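Unit 4 handout, revised 2 Dec 2024. To be read before the practical session and brought to it.

# Mixed Small Items: Sorting, Cleaning and Putting Away

## 1. Purpose of the unit

This handout supports the fourth unit of the Household and Workplace Stores course taught at Plavstead. Earlier units dealt with goods that arrive in known quantities and go to known shelves. The present unit is concerned with the items that have no obvious shelf: the contents of desk drawers, the odds and ends left on a worktop, the bottle found behind a radiator, the spare bracket from a cupboard fitted years before.

Students are expected to be able, by the end of the unit, to take a container of unrelated small items, decide on a home for each, and write a short record that another person could follow. The written record carries as many marks as the sorting itself.

## 2. Terms used

**Catch-all.** Any container in which unrelated items are placed for the time being. A drawer, a tray, a tub and a box may all serve.

**Home.** The fixed place to which an item is returned after use. A home must be named in the record in words that a newcomer would understand. "The cleaning shelf, left-hand end" is acceptable; "the usual place" is not.

**Holding place.** A labelled spot for items whose home cannot be settled on the day. Items may stay there until the next review and no longer.

**Orphan.** A part separated from the thing it belongs to, such as a lid, a battery cover or a single game piece.

## 3. Sorting by use and sorting by material

Two methods are taught. In sorting by material, plastics are placed with plastics, metal with metal and cloth with cloth. The method is quick and is suited to waste and recycling. It is poorly suited to storage, as people seldom look for an object by what it is made of.

In sorting by use, items are grouped by the task they serve. A brush and a bottle of cleaning fluid go together although they have little else in common. The method is slower at first and calls for judgement, but it is the one required in the practical session unless the supervisor states otherwise.

Some items serve more than one task. A clamp may hold glued wood, a dust sheet or a bundle of papers. Students should choose the task for which the item is most often wanted and enter the second task in the remarks column.

## 4. The worked case: the Hukar stores

The Hukar stores served three teaching rooms and a small kitchen. Before reorganisation in July, the stores list ran to 1,231 entries. Many of these described the same kind of object in different words — "scourer", "green pad" and "pan cleaner" appeared on separate pages, each with its own shelf number.

The staff first brought the wording into line. Duplicate entries were struck out only after the objects had been brought together on one table and compared. The revised list was limited to 1,000 entries by agreement, and a further 300 lines were left blank for later additions.

Students should note the order of the work. The list was corrected before any shelf was moved. An earlier attempt, in which the shelves were moved first, had left the old list useless and the new one unwritten, and it took most of a term to recover.

The Fuchs cupboard, which stood outside the main stores, was treated separately. It held cleaning goods only and kept its own list.

## 5. Cleaning before storage

An item should be clean before it is given a home. The following rules apply in all Plavstead rooms.

- Brushes and scouring pads are rinsed, shaken and left to dry in the open air. They are not put into a closed tub while damp.
- Sponges are squeezed out and stood on edge.
- Bottles are checked for a label and a sound cap. A bottle with unknown contents is handed to the supervisor unopened.
- Electrical items are wiped with a dry or barely damp cloth. They are never rinsed.
- Metal parts are dried by hand.
- Clamps are opened and closed once to make certain that they move freely.

Containers are cleaned last, when they have been emptied. Marks that do not come away with warm water and a cloth may be left, provided that the surface is clean to the touch. Scuffing is ordinary wear and need not be reported. Cracks should be.

## 6. The record sheet

The Otell sheet is used throughout the course. It has four columns.

| Item | Task it serves | Home | Remarks |
|---|---|---|---|
| Name in everyday words | One task only | Room, shelf and position | Second task, damage, missing parts |

Entries are made in ink. A mistake is crossed through with a single line so that the first entry can still be read. Up to 9 sheets may be clipped together; beyond that a new set is begun.

Items should be named plainly. Colour may be added where two items of the same kind are present, but it should not replace the name. "Blue sponge" is a usable entry, while "small blue thing" will be returned for correction.

## 7. The practical session

Students work in pairs. One handles the items and the other writes; the two change places halfway through. The pair should agree on the name of each item aloud before it is written down.

1. Clear a space beside the container.
2. Look over the contents without touching them and agree on likely groups.
3. Remove anything sharp, leaking or unlabelled and report it.
4. Take out the remaining items one at a time.
5. Clean as set out in section 5.
6. Complete the sheet.
7. Return each item to its home, or to the holding place.

Orphans are entered on a separate sheet. A game piece should be entered under the name of the game if this is known, and otherwise as "games, unmatched".

## 8. Preparation and discussion

Choosing a task for each item is the part of the work that students most often find difficult, and some practice on paper is advised before the session. A catch-all will usually offer one easy group and several doubtful items. The scrub brush, the green scouring pad at its end and the blue sponge block belong together under cleaning; the computer mouse goes to desk equipment; and the white die is an orphan until a game is found for it. The metal bracket and the pink clamp call for more thought — both may be placed under repairs, although a case can be made for giving the clamp a home of its own. The clear plastic bottle should be left out of any group until its contents and label have been checked. Each pair should bring a draft Otell sheet covering these items, with the remarks column filled in.
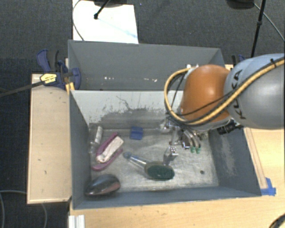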